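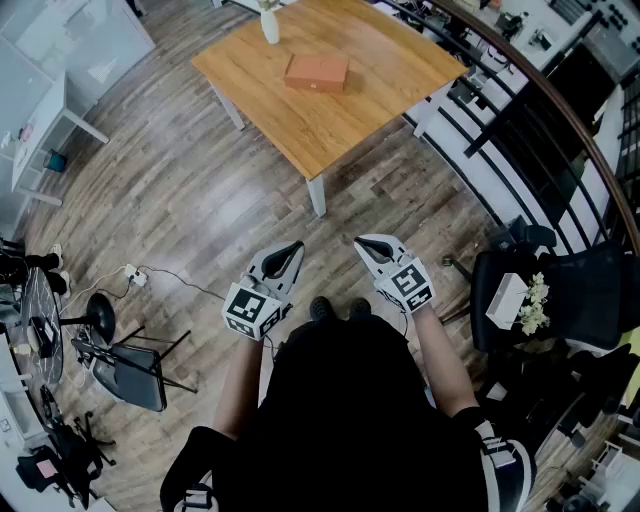

1/ I've been told by three different websites now that every upstairs landing needs a "moment." A table, a tray, something tall. I have spent most of a year living with a moment and I have some doubts, so here's a long thread about furniture.

2/ Background. I look after the upstairs at Brakgate, a small place with an open lower floor and a mezzanine that looks out over it. Staircase railing with a big curve in it, dark wood on top, black bars. Plank floor. It was fine before anyone had a concept.

3/ The concept came from a thing called Grededico, a home-order course you take by email. Five lessons. Lesson one is called "Give the Eye a Chair." I'm not kidding and I paid for it with my own money, so please be gentle.

4/ What lesson one means, once you scrape the frosting off, is put a table where people come up the stairs. That's the lesson. It goes on for 944 words. I pasted it into a word counter out of spite.

5/ So: the table. Ours is from Plivberg, orangey-brown wood top with plenty of grain, white legs. I like it. I want that on the record, as the rest of this is going to sound grumpy. It's a good long table, and it takes a coffee mug without drama as long as you use a coaster.

6/ My complaint is the white legs. The product page said they "disappear." White legs on a brown and gray floor do not disappear. They're the first thing I see coming up, every time. They also pick up every shoe scuff, and the magic sponge takes care of maybe half of those before it starts taking care of the finish.

7/ The other claim was that setting a table at an angle to the room makes it "conversational." I tried it straight, I tried it angled. Same conversations. What the angle does is make a wedge of floor that the vacuum head doesn't fit into. If you like moving a table every time you clean, go ahead and be conversational.

8/ Second complaint, and it's a real one: railings. If you put any surface next to an open railing, stuff on that surface has somewhere to go. Pens roll. I've had a pen go through the bars and land downstairs, and all I could think was thank goodness it was a pen.

9/ Grededico has nothing to say about gravity. There's a whole paragraph about "letting the view breathe across the rail" and not a word about leaving a gap between the table and a drop. I'd have led with the gap! Leave enough room for a person to walk past without turning sideways and you've covered it.

10/ Lesson two is the tray. Here I was ready to be mean. I have never understood trays. You have a table, which is a flat thing you put stuff on, and then you buy a smaller flat thing to put on it. The tray they recommend is $89. I did not buy that one.

11/ The one up there now is a rusty brown rectangle with low edges and two shallow round dips in the top. It sits toward the middle of the table, with pale pink flowers in a tall white vase behind it. And fine, okay. With the window beyond the rail and all that green outside, it does look good. Irritatingly good.
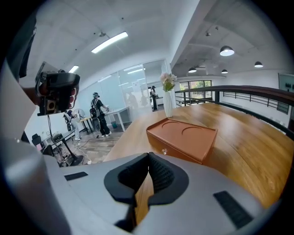 12/ But looking good from the top of the stairs was never the promise. The promise was that a tray "ends clutter." So I kept track of what happened to ours for a few weeks last December, when people were in and out a lot, and I can report that clutter did not end. It moved four inches to the left.

13/ The way it goes: somebody puts keys on the tray. Great, that's the idea. Somebody else puts mail on the keys. Now the keys are gone. First person can't find the keys, takes everything off the tray to look, and puts it all down next to the tray. Repeat until supper.

14/ The round dips bug me too. Two circles means two of something. Two glasses? Two candles? I have asked visitors and gotten a different answer from nearly all of them, and most of them were very sure. A tray with opinions about what goes in it is a tray I'm going to argue with.

15/ What did work, a little, was a rule instead of a product. Nothing made of paper goes on the tray. That's it. Mail goes downstairs, receipts go in a pocket, the tray is for hard things you'd hear if you dropped them. People remember it because it's a dumb rule.

16/ (Someone is going to reply that I need a second tray for the paper. I know. Lesson three is the second tray.)

17/ Let's do the vase. The advice is that a table wants one tall thing, toward the far edge, so the low thing has something to stand in front of. I checked this by taking ours away for a bit and I'm sorry to say the table looked like it was waiting to be assembled. Point to Grededico. I won't be giving them another.

18/ However. Sæther, who make very nice white vases, will sell you one for $224. I held one in the store. It's a vase. I turned it over to see if there was something on the bottom that would explain the situation and there was a sticker.

19/ Any tall white vase will do the same job up here. What you want is weight at the bottom. Flowers are top-heavy and people bump tables with their hips. If you already own a light one you love, put a couple of handfuls of clean gravel in it and quit worrying.

20/ Pale flowers next to a warm orange table: yes, I'll allow it, it's easy on the eyes. I tried dark red last winter and the whole corner looked like a steakhouse.

21/ Now a thing I was wrong about, so you know I'm trying to be fair. I thought the tray would scratch the tabletop. It's a shiny top, it shows the ceiling lights, and I figured anything that gets dragged around on it daily was going to leave tracks.

22/ It's been all right. I stuck thin felt dots under the corners and changed them when they got gritty. The grit is what does the damage, by the way, and you only find it by picking the tray up and looking at the underside, a view most of us never get of our own stuff. 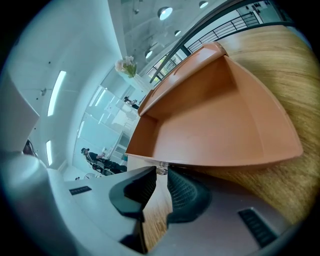

Wipe under there when you wipe the table. Dry cloth first, then barely damp. Don't go straight in with the spray or you're making mud.

23/ Which brings me to polish. Plivberg sells a polish for the table. The card that came in the box says to use it every week, and I would like to know who is polishing a landing table every week. I've done it twice. The weeks I skipped look exactly like the weeks I didn't.

24/ If your top is glossy like ours, the trouble isn't dullness anyway. It's glare. Recessed ceiling lights plus a shiny surface and you get bright spots right where you're trying to read a label. More polish makes more of that. A dimmer would help and I haven't put one in, so take it for what it's worth.

25/ Lesson four is "seasonal rotation," meaning buy more things and store the old things. We have one closet. Skipped.

26/ Lesson five was a coupon.

27/ So would I do it again? The table, yes, in a second, with darker legs if they made them. The tray, maybe, with the no-paper rule from day one. The vase, sure, any vase. The course, no. I wrote all this up on 4 October 2023 after getting an email inviting me to take the course a second time "with fresh eyes."

28/ A few replies already, so quickly: yes, I've tried a bowl. A bowl is a tray you can't see into. Things at the bottom of a bowl belong to the bowl now.

29/ To the person asking about a runner down the middle of the table: I've got the same worry as with the pens. Cloth on a slick top slides, and whatever's on it goes for the ride — put a strip of that rubbery shelf liner under it or skip it. I'd skip it.

30/ And to whoever said the landing should be left alone and the table moved downstairs: I measured. It won't make the turn on the stairs with the legs on, and I don't trust myself to get them back on straight. The table lives up here until somebody braver than me moves it.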